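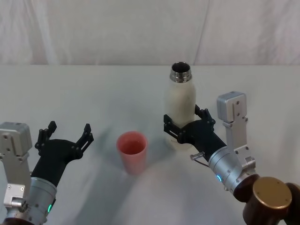
How to set up a play area for room-scale VR

Room-scale VR needs a clear floor and a few minutes of setup. These steps were written for the Haltero headset, but the order is the same for most models that track from the inside.

1. Measure the floor

The minimum play area is 2 meters by 2 meters. Measure between the furniture, not wall to wall, and leave an arm's length on any side that has a shelf or a TV. If your ceiling is low, stand in the middle and raise both controllers before you go any further. Ceiling fans should be off.

2. Check the light

The headset cameras need to see the room. A normal lamp is enough. Close the blinds if the sun comes straight in, and cover large mirrors with a sheet.

3. Draw the boundary

Put the headset on and open Settings, then Space, then New Boundary. Set the floor height by touching one controller to the floor. Hold the trigger and trace the edge of the clear area. Stay a little inside the real edge — the grid only shows up when your hand is already close to it.

Save the boundary with a name. The headset remembers rooms, so you will not have to draw it again unless you move the furniture.

4. Set the eye distance

Turn the wheel under the left lens until the test text is sharp. If you don't know your number, start at 64 and go up. The scale stops at 69.

5. Connect to a PC (optional)

Skip this if you only play games installed on the headset. Otherwise install Plindier on the PC and plug the PC into the router with a cable. Connect the headset to the 5 GHz network. Open Plindier, choose Pair, and type in the code shown in the headset. Set the bitrate to 75 to begin with and raise it later if the picture holds up.

Error 209 means the PC and the headset are on different networks. Check for a guest network first.

6. Test it

Start something slow. Castis has a free walking demo that works well for this. Walk to each side until the grid appears, then take the headset off and see how far you are from the wall. Redraw any side that feels tight.

If the picture drifts while you stand still, clean the outside cameras with a dry cloth and restart the headset.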